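Neststead Laundry Furniture
Lazaridis floor-standing drying rack, black

Black metal frame with horizontal rails for hanging garments directly or on hooks and hangers. Intended for indoor use in living rooms, hallways and utility areas with a hard, level floor.

Specifications
Model: Lazaridis 20
Finish: black
Maximum distributed load: 20 kg
Maximum load per rail: 2 kg
Rails: 7
Assembly: 6 bolts, hex key supplied
Warranty: 2 years, frame and fittings

Distribute wet items evenly and load the lower rails first. Heavy cottons should be folded over two rails to improve air flow. Leave a clear gap between the rack and any upholstered furniture. The feet are non-marking on tile, stone and sealed wood. 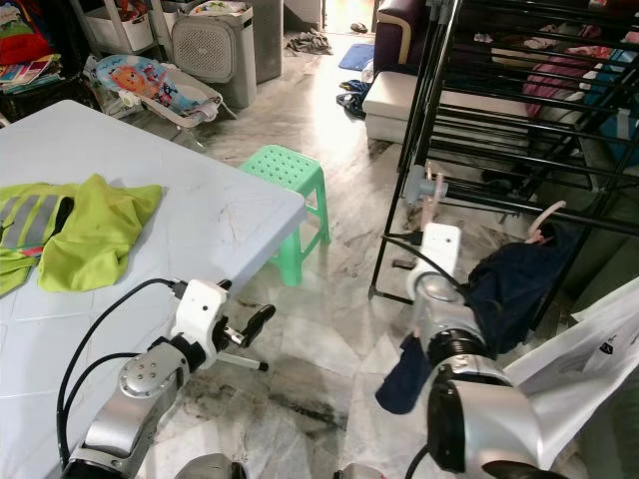

Black rack in a tiled living area, with a folding table and green stool alongside.

A folding table placed next to the rack gives a flat surface for sorting and for garments that should not hang, such as knitwear. Coated or reflective workwear should be dried according to its own care label - direct heat can damage reflective tape. The table and stool are not included.

Clean the rails with a damp cloth and mild detergent. Do not use abrasive pads or chlorine bleach on the finish. Check the bolts after the first month of use and retighten if necessary.

Spare parts
Rail, single, with end caps
Foot set
Bolt set with hex key

Spare parts orders and load questions: Evdokia Karras, Neststead product support. Quote the model name and the batch code from the label under the lowest rail. Batches made before June use the earlier foot set - the two types are not interchangeable.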